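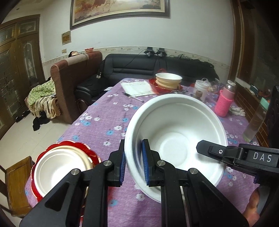
*White bowl and the purple flowered tablecloth*

# Bininora Listening Circle - minutes

Meeting held 24/04/2023, upstairs room, Evangelista Hall

**In the chair:** Rhiannon Gronow

**Minutes:** Emlyn Gough

Good turnout, with three new faces, all of whom stayed to the end of the second side of everything. Welcome!

## 1. Last minutes

Agreed, with one correction. The cartridge on the club turntable was reported as "worn". It should have read "wrongly aligned". It has been put right and sounds lovely.

## 2. The Huseck amplifier

Rhiannon has been to see it and came back very happy. It is the older integrated model, one owner, original box and manual, both channels working, and all the switches click as they should. The volume control crackles slightly at the bottom end, which a squirt of contact cleaner may cure. She took two of her own records along and played them right through. The bass in particular was a treat.

The seller wants £769 and won't post it, so it would have to be collected. There was a lively talk about whether we need it, given that the present amplifier does still go. The feeling of the room was that it goes, but it hums, and we have all been pretending not to hear the hum during quiet piano pieces.

Emlyn asked about spares. Rhiannon said the output transistors can still be had and that she would be glad to do the soldering herself.

**Agreed:** to buy at the asking price, out of the equipment money. Rhiannon to collect. The old amplifier to go in the May sale, with the hum mentioned on the ticket.

## 3. Equipment money

The equipment pot stands at £2855 before the amplifier. We said last year that we would like to keep £2000 in hand for the speakers, and the sum still works, with a little over for cable and the contact cleaner. Very pleasing, and thanks to everybody who put in for the raffle over the winter.

## 4. Speakers

The Weturas are fine for now. One of the tweeters had gone dull, and Emlyn found a loose connector behind it. Pushed back on, and the cymbals are with us again. He would like whoever moves the cabinets to lift from underneath and leave the grilles alone, as two of the pegs have already been glued.

Placement: we tried them further from the back wall during the break, and the difference was remarkable. Voices came forward and the boom on the double bass went away almost completely. Tape marks have been put on the floor (blue for speakers, white for the front row of chairs). Please don't peel them up!

## 5. May sale

Plenty of enthusiasm for this. Last year's was our best yet and the room was full well before the doors were meant to be open.

- Sellers set their own prices. Every item needs a ticket with the make, the model, any faults, and the seller's name.
- Anything electrical is to be tried on the test bench before it goes on a table. Emlyn will run the bench and bring both extension leads.
- Speakers sold as pairs only, unless clearly marked as a single for parts.
- Records in crates, spines up. No piles on the floor this time.
- "Mint" is to be kept for things that really are. Rhiannon was firm on this, and there was applause.

It was suggested that buyers be able to hear a pair of speakers properly before paying. Everyone liked the idea, but the upstairs room is too noisy on a sale day. The small room at the back will be asked for. If we get it, listening will be in short turns with a list on the door.

## 6. Programme

Next time is an evening of live recordings, any style, one side or 20 minutes each. Emlyn has a brass band pressing that he says will give the new amplifier something to do. After that, a cassette night. There were groans at first and then a surprising number of people admitted to owning a deck.

## 7. Any other business

- A pair of headphones with a long curly lead was left behind after the previous meeting. They are in the cupboard beside the test records.
- The stylus brush has gone missing again. Please look in your sleeves and boxes.
- The club copy of the test record now has a scratch on side two. Emlyn to look for another.

## Actions

- Rhiannon: collect the Huseck, order contact cleaner, ask for the small room.
- Emlyn: sale tickets, bench and leads, replacement test record.
- All: sort out what you are selling, and bring a live recording.

The meeting closed with both sides of a string quartet, played from the new speaker positions.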